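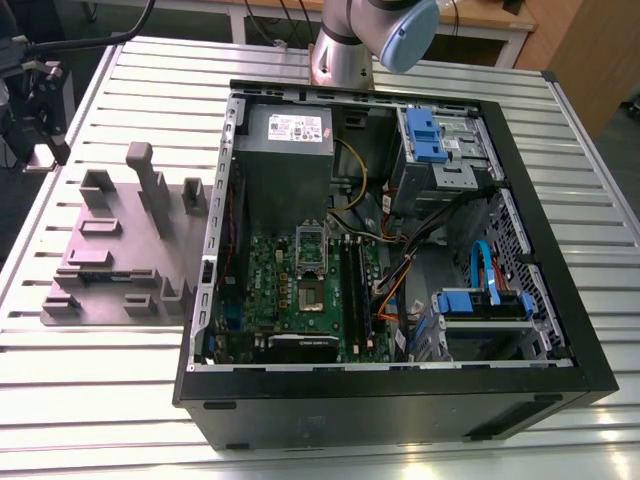 アルミ製の作業台に横置きした黒いデスクトップ機。側板を外し、内部を上に向けた状態。

情報基盤室 業務日誌 7月
バックアップソフトウェアの更新作業について

本日は、かねて計画していたバックアップソフトウェアNenixのバージョン12への更新作業を実施した。対象は管理サーバー一式と、事務部門で使用している端末26台分のクライアントである。作業責任者は当職、管理サーバー側の操作はザカリー・ラヴォワ、端末側への配布はソランジュ・ルミューが担当した。利用部門との連絡はイザベル・ベルジュロンに一任した。

午前8時、作業開始前の打合せを行った。手順書は前週に改訂したものを使用し、印刷した版を各自に配付した。改訂前の版がまだ共有フォルダーに残っていることをルミューが指摘したため、その場で旧版を保管用フォルダーへ移した。ファイル名だけでは新旧の区別がつかず、取り違えの可能性があった。今後、手順書の表題には改訂番号を必ず付すこととする。

更新前の取得について

作業に先立ち、管理サーバーの設定一式とカタログ(取得済みデータの索引)を書き出した。書き出し先はSkaveckの名称で運用しているファイルサーバーである。Nenixの配布元の案内には、更新時にカタログの形式が変換され、変換後は旧バージョンから読み込めない旨の記載がある。従って、旧環境へ戻す場合には本日書き出したカタログを用いるほかない。書き出しは予定の時間内に終了し、ラヴォワが照合値を控えた。控えは手順書の裏面に手書きされていたので、当職が台帳に転記した。

書き出しの途中、経理係から共有フォルダーの応答が遅いとの問合せがあった。Skaveckへの書き込みが集中したことによるものと判断し、転送の帯域に制限を設けたところ、以後は同様の連絡を受けていない。ただし、制限の設定を行った時刻が記録から漏れていた。問合せの受付時刻はベルジュロンの控えにあるが、当室の対応時刻がなければ経過を説明できない。設定変更のたびに時刻を書き留めることは手順書にも明記してあり、当職の不注意である。

管理サーバーの更新

更新プログラムの適用は午前中に開始した。最初の適用は前提条件の検査で停止した。原因は、以前使用していた同期ソフトウェアSkimiaの常駐サービスが管理サーバーに残っており、Nenixの新バージョンが使用する通信ポートを占有していたことにある。Skimiaの利用は昨年度で終了し、契約も満了しているが、サービスの削除までは行われていなかった。廃止時の作業票を確認したところ、「利用停止」の欄には確認印があり、「削除」の欄は空白のままであった。

ラヴォワがサービスを停止のうえ削除し、再度適用したところ、検査は通過した。なお、Skimiaの設定ファイルには旧共有領域の接続情報が平文で残されていたため、当該の接続用アカウントについても失効の手続きをとった。失効の申請書は当職が起票し、セキュリティ担当のオルガ・アルカラスに回付した。アルカラスからは、同様の残存が他のサーバーにないか調査すべきであるとの意見が付された。妥当な指摘であり、来月の作業予定に加える。

カタログの変換には見込みを超える時間を要した。進捗表示は長く同じ値のまま動かず、ラヴォワから中断の可否について照会があったが、ログには変換対象の項目が順次書き込まれていたため、継続を指示した。変換は昼過ぎに完了した。進捗表示が実際の処理を反映していない点については、配布元の窓口へ報告する。

変換完了後の管理画面は、従来と配置が大きく異なる。旧画面では左側に並んでいたジョブの一覧が、新画面では「保護対象」という項目の下に移されている。用語も変更され、従来の「世代」は「復元点」と表記される。意味するところは同一と思われるが、当室の手引きは全編にわたり旧用語で書かれており、書き換えが必要である。担当はルミューとし、期限は次回の定例打合せまでとした。

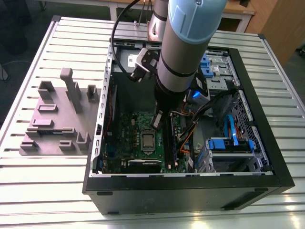
端末への配布

午後は端末側のクライアントを更新した。配布は管理サーバーからの一括送信により行い、利用者による操作を要しない方式とした。ただし再起動は避けられないため、ベルジュロンが各係の長にあらかじめ文書で通知し、当日も開始前に電話で了解を得ている。

配布対象の26台のうち、総務係の端末一台が応答しなかった。ルミューが現地に赴いたところ、机の配置換えに伴って別のネットワーク区画に接続されていた。配置換えの届出は当室に提出されていない。同係の説明によれば、同じ部屋の中での移動であったため届出の対象とは考えなかったとのことである。現行の要領には「設置場所を変更したとき」とのみ記されており、接続口の変更まで含むか否かは読み取りにくい。要領の文言を改めることを検討する。端末は元の区画に接続し直し、更新は支障なく終了した。

配布後、管理画面には九件の警告が表示された。内容を確認したところ、いずれも除外設定の書式に関するものであった。旧バージョンではフォルダー名の末尾に記号を付けて配下すべてを除外していたが、新バージョンではこの書き方が推奨されなくなり、設定自体は有効であるものの警告の対象となる。取得の可否に影響はないことを確認したうえで、新しい書式に改めた。改めた後、警告は消えた。

この件に関連し、ラヴォワから、除外設定の一部に理由の不明なものがあるとの報告を受けた。作業用の一時フォルダーを除外することには理由があるが、人事係の帳票フォルダーの一つが除外されており、その経緯を知る者が室内にいない。設定者欄には前任の室員の識別名が残るのみである。人事係に照会し、回答があるまでの間は除外を解除して取得対象に含めることとした。容量の増加は許容できる範囲にある。

復元試験

更新後の確認として、復元試験を実施した。試験用に選定したファイルは962件で、文書、表計算、画像、圧縮ファイルを含む。選定はルミューが行い、更新前に取得した復元点から試験用の領域へ復元したうえで、元のファイルと照合値を比較した。

第一回の試験では、文字化けした名称のファイルが見つかった。いずれも名称に丸付き数字を含むもので、内容に損傷はなかった。復元先の文字コードの設定が既定値に戻っていたためであり、更新の際に当該項目が引き継がれなかったものと考えられる。設定を改めて第二回の試験を行い、962件のすべてについて名称および内容の一致を確認した。

引き継がれなかった設定項目がほかにないかを確かめるため、更新前に書き出した設定と現在の設定を項目ごとに突き合わせた。相違があったのは、上記のほか、通知メールの送信元の表示名と、ログの保存期間であった。 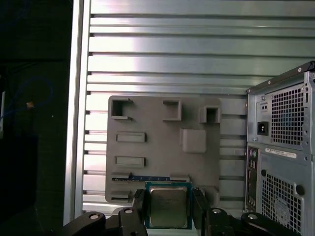

ログの保存期間については、当室の規程が求める期間より短い値が既定となっており、そのまま運用を続ければ規程に反する状態となるところであった。直ちに従来の値へ戻し、変更の記録を台帳に残した。表示名についても従来のものに復した。見慣れない送信元からの通知は、利用者が不審なメールと判断して破棄するおそれがある。

所要時間の比較も行った。新バージョンでは差分の検出方法が改められ、取得時間が短縮されるとの説明を受けている。本日の試験取得に限れば、文書の多い共有領域では短縮が認められた。一方、圧縮ファイルを多く含む領域では、従来と比べて差は見られなかった。一度きりの測定であり、他の処理が重なっていた時間帯も含まれるため、評価は定時の取得結果が蓄積されてから改めて行う。配布元の資料にある数値をそのまま報告書に引用することは控えるよう、室員に伝えた。

保守契約に関する協議

夕刻、保守委託先であるNguyen社の担当者ロゼール・コルミエ氏と電話により協議した。議題は、新バージョンへの移行に伴う保守範囲の確認である。氏の説明では、管理サーバーの障害対応は現行契約のまま継続されるが、端末側クライアントの配布支援は別途の見積りとなる。当室としては、配布は室内で実施できる見通しであり、支援の追加は不要と回答した。

カタログの変換に時間を要した件についても伝えたところ、他の契約先でも同様の照会を受けているとのことであった。変換前に不要な復元点を整理しておくことで所要時間を抑えられる場合があるという。当室の手順書にはその記載がない。次回の更新に備え、前処理の項目として追記する。併せて、進捗表示に関する報告は委託先を経由せず、当室から配布元へ直接送付して差し支えないことを確認した。

なお、契約書の別紙に記載された緊急連絡先が古いことが協議の中で判明した。コルミエ氏から新しい連絡先の提示を受け、壁面の掲示および台帳を書き換えた。別紙の差替えについては、先方から書面が届き次第、庶務に回付する。

所見

本日の更新作業は、予定した範囲をすべて終えた。停止時間は利用部門に通知した枠内に収まり、業務への影響は午前中の応答遅延に関する問合せを除いて報告されていない。

反省すべき点は、廃止したはずのソフトウェアが残存していたことである。利用を終えた時点で当室の関心が離れ、削除の作業が誰の担当にもならないまま年度を越えた。作業票の空欄は、当職が決裁した時点で気付くべきものであった。アルカラスの意見に基づく調査に当たっては、過去の作業票のうち空欄を残したものを先に洗い出し、それを調査の起点とする。

室員の対応については、変換中の判断を仰いだラヴォワの照会が時宜を得たものであったこと、ルミューの試験ファイルの選定に名称の特殊なものが含まれており、文字コードの問題を発見できたことを特に記しておく。ファイルの選定基準はこれまで担当者の裁量に任されてきたが、今回の選定表を雛形として保存し、以後の試験に用いる。

旧カタログの書き出しデータは、定時の取得が一か月分そろうまで保管する。保管中は読み取り専用とし、削除には当職の承認を要するものとした。

翌日の予定

夜間の定時取得の結果を確認すること。人事係への照会文を発出すること。配布元への報告文はラヴォワが起案し、当職が校閲する。ベルジュロンは各係に更新完了の通知を送付し、総務係に対しては配置換えの届出を別途依頼する。

午後7時、管理サーバーの稼働状態を確認し、退室した。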